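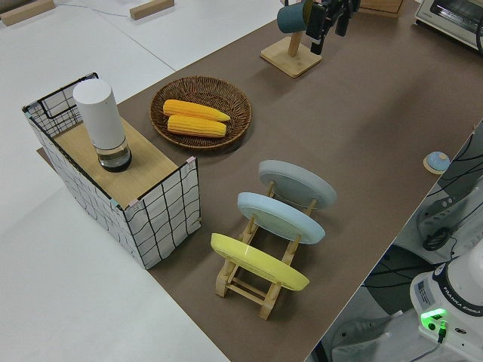 关于我们 / 我们是谁

Farnix 是一家做机器人学习的小公司,地点在 Wumatbridge,楼下是修自行车的。公司的主要产品是一套叫 Dagdag 的训练方法,主要副产品是一批对餐具摆放有强烈意见的成年人。

Dagdag 在他加禄语里是“加”的意思,添一点、补一点。名字是 Rhea Samonte 起的。当时她正在写项目申请书,系统要求项目名称必填,她填了这个,打算之后改。申请书批下来以后就改不动了,合同、发票、门禁卡上全是它。Siu-fong Kwan 提过几个更有气势的英文缩写,每一个都需要在论文标题里硬塞进一个没人用的形容词,最后作罢。

我们研究什么

把盘子放进盘架,把杯子挂上杯架,从篮子里拿一根玉米放进烤箱。人做这些事的时候脑子里通常在想别的。机器人做这些事的时候,脑子里也经常在想别的,问题就出在这里。

通行的做法是模仿学习:人遥控机械臂把任务做很多遍,录下来,让模型去学。数据越多越好,这句话大家都同意,付钱的时候除外。我们刚开始也是这么干的,攒了 4000 条演示,训练出来的策略在盘架前面表现得像一个受过良好教育但从没洗过碗的人:姿态优雅,接近缓慢,然后把盘子搁在两道槽中间的木条上,松手。

Rogelio Espiritu 花了一个五月重看这批演示。他的结论写在内部文档里,只有一行:“我们录了很多遍容易的部分。”每一条演示从头到尾都很完整,其中绝大部分时间是手臂在空中移动。真正决定成败的那一小段,盘沿对准槽口、杯把找到木钉,在整条数据里占的比例很小,而且遥控的人越熟练,这一段就越短。我们的操作员进步得很快,数据因此变得越来越没用,这件事在绩效面谈的时候很难措辞。

Dagdag 的做法

先用一小批完整演示训练一个勉强能动的策略,放它去做任务。旁边坐一个人,手放在遥控设备上,看它什么时候开始犹豫。一旦走偏,人接过来,只做那一小段,做完立刻交还。录下来的就只有这一小段,再加上接管之前模型自己走的那几步。模型拿着这些补丁继续训练,然后再放出去,再走偏,再补。

听起来像带孩子写作业。Remedios Baluyot 真的带过孩子写作业,她认为两者的区别在于模型不会说“我本来就知道”。

细节比听起来麻烦。人什么时候接管,差别很大。接得太早,模型永远见不到自己犯的错;接得太晚,盘子已经在地上了。我们后来让模型自己给出一个不确定程度,高过阈值就响一声提醒操作员。提示音试过几种,最早那种跟楼下店里的门铃一模一样,造成过一段时间的双向误会。
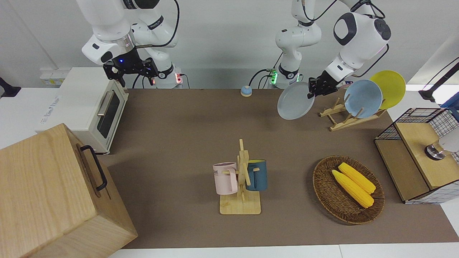
双臂任务又多出一层问题。2 条手臂各有各的不确定程度,一条很有把握的时候,另一条可能正在发懵。要是因为右臂犯难就把左臂一起接管过来,左臂手里本来拿得好好的东西就白拿了,数据里还会多出一段操作员手忙脚乱的记录,模型会虚心地学过去。所以我们允许只接管一边,另一边由策略继续控制。代价是操作员得跟一个半成品模型合用一副身体。Solange Assunção 形容这种体验像跟人一起搬沙发下楼,对方不说话,而且走前面。

她也是我们这里接管得最好的人。我们研究过她为什么好,把她的接管时机跟其他人对比,画了很多曲线,写了半篇论文。后来去问她本人,她说她看的是手腕,手腕开始画小圈就伸手。半篇论文现在还在共享盘里。

为什么是厨房的东西

常有来访的人问,怎么不做工业零件。我们也做过,零件的公差比我们的耐心小得多。桌上这些东西的好处是,任何人都看得出做没做对。盘子立在架子上就是立着,杯子掉了就是掉了,不需要我们解释指标。投资人尤其喜欢这一点,他们往往在我们开口之前就已经得出结论了。

物件也确实各有各的难处。杯子要解决的是朝向,杯把转到背面,夹爪就得绕过去,或者先放下换个角度再拿。盘子薄,夹在手里的倾斜角度稍有出入,到了盘架前面就被放大成一整格。玉米两头不一样粗,并排放在篮子里,夹一根的时候另一根会跟着滚。烤箱的门要拉开,拉的时候手得走弧线,早期的策略坚持走直线,态度十分坚决。

布置桌面也有规矩。每轮测试开始前,物件的位置要重新打乱,由没有参与训练的人来摆。这条规矩是 Siu-fong 定的,起因是我们发现 Rogelio 摆的桌子成功率总是偏高。他没有作弊,他只是看了太久数据,手自己知道该把杯架放在哪里。现在他不许碰测试桌,每逢星期二测试日都显得有些失落。

结果

在我们自己的桌面整理任务上,用 Dagdag 训练的策略完整做完一轮的成功率是 90%。所谓完整,是指中间没有人伸手,也没有人在旁边发出声音。最初那 4000 条演示训练出来的策略,在同样的测试里得分低到我们在论文里给它单独画了一张坐标轴。

剩下没成功的那些,我们逐条看过。最多的一类是盘子进了架子但进错了槽,跟前一个盘子挤在一起。严格说盘子是放好了,只是不体面。审稿人问这算不算失败,我们讨论了很久,最后按失败算,主要是因为 Remedios 说她家里要是这么放,她会重新放一遍。
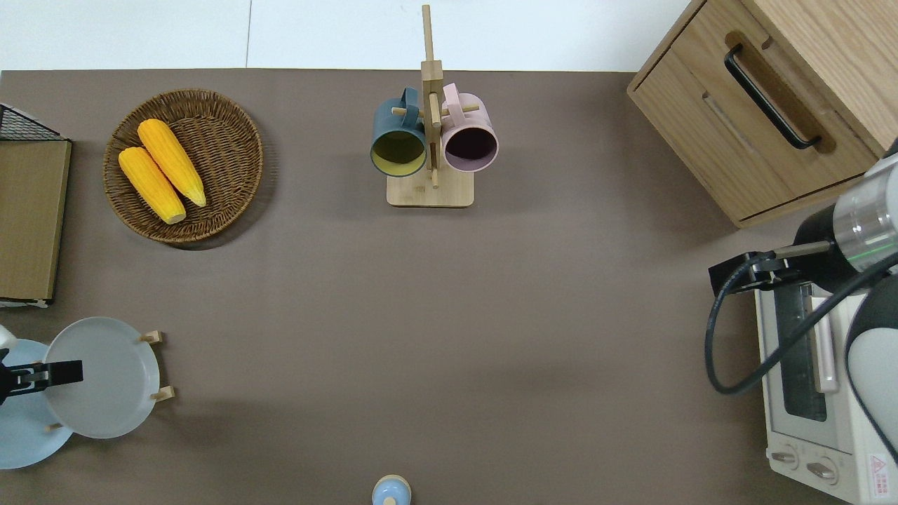 Dagdag 测试桌面:玉米篮、杯架、盘架与烤箱。

方法的局限也放在这里,省得您去翻附录。第一,它依赖操作员,换一个人,接管的习惯就变了,模型会学出一点两个人的脾气。第二,补丁加得太多以后,模型会变得过分谨慎,在杯架前面来回比划,像在超市里挑西瓜。我们现在的办法是定期混入一些完整演示,让它记起来事情是可以一口气做完的。比例怎么定,目前靠试。第三,换一张桌子要重新补一轮,补的量比第一次少,少多少还在测,测完会写出来,数字不好看也会写。

Zunilov

Zunilov 是我们的标注和回放工具,能把每一次接管的前后画面对齐,标出人是从哪一刻起改变了动作。原本是 Rogelio 为了少看一点录像写的,写完之后他看的录像比以前多了。界面是 2 个窗口,左边是模型打算做的,右边是人做的,看久了会对人类产生一些信心。

工具对合作的实验室开放,文档由 Solange 维护,写得很好,前提是您读得懂她在页边写的葡萄牙语批注。我们承诺过要翻译,这句承诺目前也写在文档里。

我们这些人

Rhea Samonte 负责方法本身,也负责回答为什么叫这个名字。Siu-fong Kwan 管评测,全公司只有她可以宣布一次测试作废,她使用这项权力的时候毫无愧色。Rogelio Espiritu 做数据和工具。Remedios Baluyot 管硬件,走线、标定、给夹爪换指垫都归她,急停按钮旁边那张手写的纸条也是她贴的,内容不便在这里引用。Solange Assunção 带操作员团队,新人入职的第一周跟着她学接管,学之前先学怎么把手拿开。

来访与合作

我们接待学校和研究组参观,请提前写信,说明来几个人、想看什么。想看机器人做饭的请再等等,我们目前只到把玉米放进烤箱这一步,烤箱不插电。想自己试试接管的,可以安排在下午四点以后,那时候正式数据录完了,您教坏的是备份模型。

门口没有招牌,找到修车的,从旁边的楼梯上来。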